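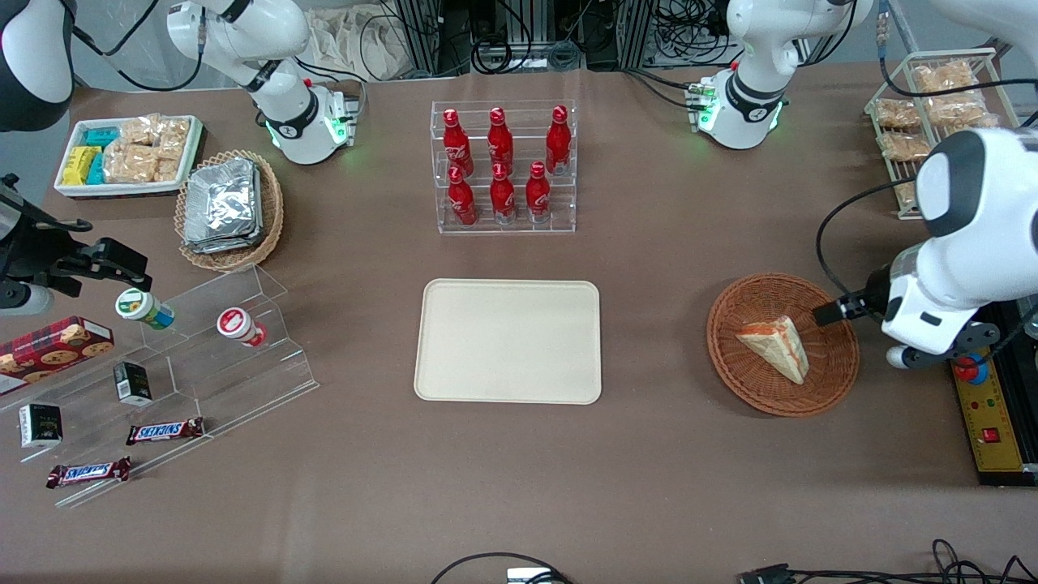 Countertop display (also counter display, snack counter) is the arranging of food and drink for sale or self-service on a table or counter. Common in cafes, canteens, school fairs and small shops. Differs from shelf display in that the goods are meant to be reached from one spot, usually while standing.

Fixtures

Tiered rack. Used for bottles and cans. Back row sits higher than the front so labels show in both. Clear acrylic is the usual choice, though wire and painted metal are older. Aluminum bottles are lighter than glass and sit well in the narrow slots.

Wire rack. For bagged goods - chips, crackers, small baked snacks. Shelves slant so the bags slide foward as the front ones are taken. White or chrome mostly.

Basket. Round or oval, woven wicker. Holds bread, fruit, or a single wedge of cheese or cake. Hard to clean, so unwrapped food normally gets a liner.

Tray. Flat with a raised rim, often rounded at the corners. Serves as the place where an order is put together. Cream and other pale colors are prefered in cafes as crumbs show less.

Table covering

Brown paper off a roll is cheap and gets thrown out after use. Cloth looks better, costs more to wash. Sold in several widths; a 24 inch roll suits a narrow counter, wider tables need two strips with an overlap.

Layout

Tall items at the back, low ones in front. Tray in the middle, within reach of everything else. Nour Smadi's handbook for the Zadwood canteens calls this the "open middle" plan and allows 20 inches of clear counter per server. Raghda Kanaan, writing later, put the drinks to one side instead - less reaching over food.

See also

Buffet
Vending
Shop fittings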